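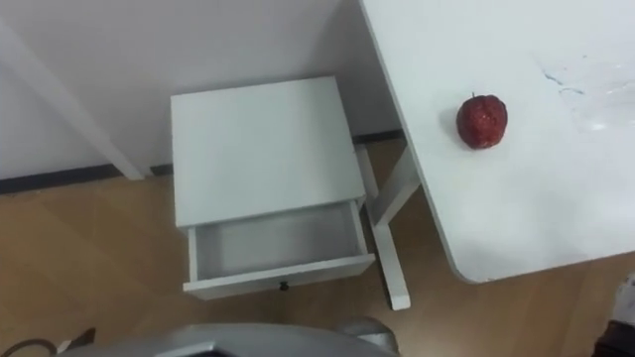

Bedside cabinet at Saven, drawer open

Boards > Residences and Lettings > Furniture and Inventory
Search this board Go Advanced search

Drawer position at handover, and the cabinet knob

Kathleen Gilmartin
31 Dec 2019

Colleagues will be aware that the Plelberg bedside cabinet is now the standard item in the furnished rooms at Saven. Before the revised inventory form is issued, I should be grateful for views on one matter. The present form requires the clerk to confirm that the drawer has been inspected. It does not say whether the drawer is to be left open or closed when the clerk leaves the room.

My proposal is that it be left open, so that the incoming resident can see at once that the interior is bare and nothing belonging to a previous occupant remains. We returned 17 items found in bedside drawers last year, mostly chargers and spectacles, and postage was charged to the residences budget on each occasion.

I would also welcome comments on the knob. The earlier Zamora cabinet had a recessed grip, and several sites have asked whether we might go back to it.

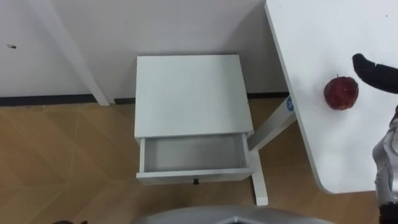 Re: Drawer position at handover

Rizwan Kanagaratnam

I am unable to agree with the first proposal. An open drawer at that height is a hazard to anyone entering with luggage, and in a narrow room the front of it stands well out over the floor. We have had one bruised shin reported at Brirora, and the resident was quite properly annoyed.

A closed drawer with a dated inspection slip inside would meet the same purpose. On the knob I have no objection. It is small and dark, it shows up clearly against the white front, and residents with poor eyesight have told us they prefer it to the recess.

Re: Drawer position at handover

Paula Căpraru

May I support Kathleen on the drawer, with a qualification. It should be open during the clerk's visit and recorded as such, and then closed before the door is locked. A slip inside a closed drawer is itself something left in the drawer, and we should be asking clerks to remove such things.

I would add that the cabinet ought to be pushed back to the wall before anything is recorded. Where it has drifted forward, the dark skirting behind collects dust and the room is marked down for cleaning when the fault lies with the placing of the furniture.
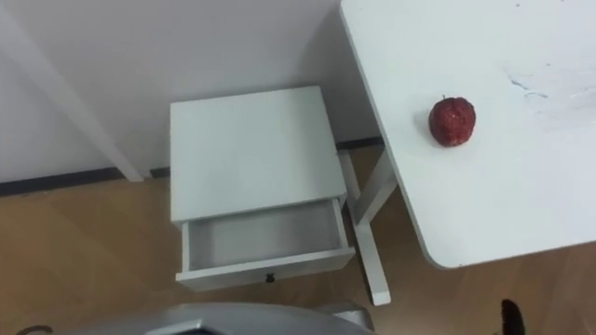 Table tops need a line of their own on the revised form. At present they are entered under "other furniture", and the condition column is too narrow to hold more than a single word, so clerks write "fair" and move on. The light blue smudge towards the far side of the white table is the sort of mark I mean, whether it proves to be marker, ink or something else. "Fair" tells the next clerk nothing about it, and a resident could later be charged for a mark that was there on arrival. I suggest "marks: colour and position", with space for two lines of handwriting.

Re: Drawer position at handover

Hafþór Bundgaard

I agree with Paula regarding the tables. The cost of a replacement top should be borne in mind, and a deduction we cannot evidence will be overturned on appeal.

With regard to the knobs, we hold nearly 49 spares in the Brirora store and the fixing is a single screw from behind. I see no case for returning to the Zamora pattern. Its recess was difficult to clean, and two of ours split along the front edge.

As to the drawer, I would leave the decision to each site. Conditions differ, and the bedside cabinet sits very close to the larger table in some of our rooms, with the table leg coming down just beside it.

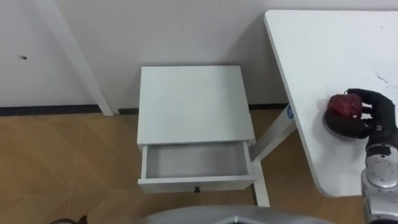

Margus Žukauskas: Leaving it to each site is how we arrived at the present difficulty. The form covers 1,643 rooms and must say the same thing in all of them. I would accept Paula's wording, namely opened, inspected, recorded and closed. I do not accept that the slip is a nuisance, as it is the only evidence a resident sees.

Kathleen Gilmartin

Thank you all. I withdraw the suggestion that the drawer be left open, in view of Rizwan's report. The draft will follow Paula's wording, and table tops will have a separate line. The slip remains undecided. Sites which used one in November are asked to send me a copy of the text, together with a note of where in the drawer it was placed.

Rizwan Kanagaratnam

Ours was taped to the inside of the drawer front. I will forward a copy.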